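Trelik hand-held gripper kit: your questions

I sell these out of my workshop and get the same handful of emails over and over, so I finally typed up my answers.

What's in the box?
One Trelik gripper with the fingers already mounted, 2 spare finger covers, a hex key and a charging cable. The whole thing weighs 582 grams, and yes, I did put it on the kitchen scale!

Do I need a robot to use it?
Nope. You hold it yourself and record yourself doing chores (dishes, mostly, if you're anything like me). If you own a Birkow arm, the same fingers bolt right on later.

What kind of table should I work on?
Whatever you've got. I like a plain, light tabletop, and I start with the fingers wide open and well back from whatever I'm reaching for.
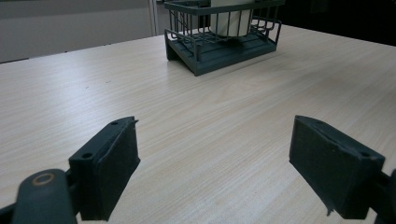 Give yourself some elbow room too. My first few tries were all bumping and scraping, and slowing down fixed most of it.

Do the finger covers wear out?
They do, and the corners go first. A bit of fraying at the tip is fine, but once the covering starts sliding around, swap it. I get 400 or so grabs before I even look at mine... okay, I'm lazy, look sooner than that.

How much is it?
It's $210 with the spares. The Van Hecke case is extra, and I'd skip it unless you travel.

Can I send it back?
Sure, within a month, scratches and all. Just drop me a line through the Mulludard shop page first so I know it's coming. I'm slow to answer in August, but I do answer!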